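Home | Calendar | Minutes | Kitchen Rota | Contact

Nidus House Social Group
Minutes of the July meeting, held in the ground floor kitchen

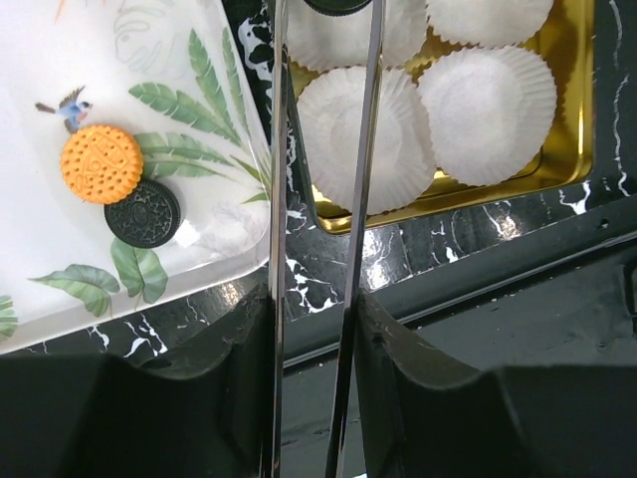 Present: Piroska Sárközi (chair), Heriberto Flores, Suryani Simanjuntak, Sakda Thaweesak, Sekar Lubis (minutes).

The meeting opened at 6:40 p.m. Sakda arrived during item 2.

1. Minutes of the last meeting

Agreed with one correction. The entry on tablecloths should say that Suryani offered to wash them, not to buy them. Sekar will change the copy in the binder.

2. Serving trays

Piroska asked for a decision on which trays to use for the open afternoon. The white tray with the bird and the green leaves and the gold rectangular one were both out on the counter. Heriberto prefers the gold one for cookies because it looks better from across the room. Suryani said it shows every fingerprint and has to be wiped each time somebody picks it up. She would keep it for wrapped things only.

Sekar said the white tray has a raised border and cookies do not slide off it when you carry it down the hall. Piroska pointed out that once the tray is full you can't see the bird or the leaves, so there is not much point in a decorated tray if we pile it up. Sakda suggested a single layer, refilled more often. Heriberto said that means somebody has to stand there all afternoon. Sakda said he would do it.

Agreed: white tray for cookies, one layer. Gold tray for napkins and wrapped candy.

Neither tray is to go in the dishwasher. Suryani will put a note on the cabinet door.

3. Cookies

Two kinds were tried with the coffee: the black chocolate sandwich cookie and the golden-orange one with the scalloped rim.

Everyone liked the chocolate one. Sekar said it leaves dark crumbs all over a white tray and we should have a brush handy. Heriberto said children will take these first and there should be more of them than of the other kind.

Opinion on the orange one was divided. Piroska and Suryani liked it and thought it went better with tea. Sakda found it too sweet. Heriberto thought it was fine but would not buy it again if the price went up.

There was some talk about whether the two kinds should touch on the tray. Suryani would like a gap between them so the plain ones do not pick up chocolate crumbs. Piroska did not think visitors would mind. Left to whoever is filling the tray.

Agreed: buy both kinds, more chocolate than orange. The total for cookies, tea, coffee, milk and napkins is not to go over $320. Heriberto will shop at Lodach and bring the receipt to Sekar. If Lodach is out of the orange kind he may choose something similar without asking.

Ingredient labels are to be cut from the packages and kept beside the trays. Last time they went out with the trash and we could not answer when a visitor asked about nuts.

4. The counter

Sakda reported that the black countertop had sticky rings on it again on Monday. It is hard to see spills on the dark marble pattern unless you bend down and look along it. He has been using warm water and dish soap and would like people to stop using the scouring powder under the sink. Piroska asked if the powder could be moved. Suryani said it is needed for the sink itself. It will go on the top shelf of the closet.

Sekar asked that hot pans not be set straight down on the counter. We do not know what it is made of and the paperwork from Altier, who fitted it, has not been found. Piroska will write to them and ask for a copy of the care sheet.

Agreed: soap and water only, dry with a clean towel. Trivets are to live next to the stove.

5. Open afternoon

Doors open at 2. Setting up starts at noon. Piroska will unlock and Sakda will bring in the folding tables from the shed. Suryani and Sekar will do the cups and the urn. The urn takes a long time to heat and must be filled before anything else is done.

Heriberto asked whether the food should be in the kitchen or the hall. Last year it was in the kitchen and the doorway was blocked for most of the first hour. Piroska would like it in the hall under the windows. Suryani was worried about carrying hot drinks that far. It was settled that cookies and candy go in the hall and drinks stay at the kitchen hatch.

The Mangundap dance class has asked if they can use the hall until 1. Piroska has said yes as long as they help put out the chairs. Sakda asked that they be told not to stack chairs against the radiator.

6. Refrigerator

There are still jars in the door with no names on them. Suryani has asked twice. Anything without a name at the end of the month will be thrown out. Heriberto said the mustard is his.

The bottom drawer sticks. Sakda will look at it.

7. Any other business

Sekar asked for a second set of tongs so that people do not pick cookies up with their fingers. Agreed, to come out of the same money as item 3.

Piroska has been given a box of cake stands by a neighbor on the second floor. Some are chipped. She will sort through them at home and bring in the good ones. Heriberto asked where they would be kept, as the cabinet over the counter is full. Suryani thought the two big stockpots could move to the closet to make room, and will try it.

Actions

Piroska: write to Altier; sort cake stands; confirm chairs with the dance class.
Heriberto: cookies, tea, coffee, milk, napkins, tongs; receipt to Sekar.
Suryani: note on cabinet; move scouring powder and stockpots; clear refrigerator door.
Sakda: folding tables; refrigerator drawer; refill the tray on the day.
Sekar: correct last minutes; tray labels.

The meeting closed at 7:55 p.m. The next meeting will be after the open afternoon, in the same place.

Last updated: July
Contact the secretary | © Nidus House Social Group | Back to top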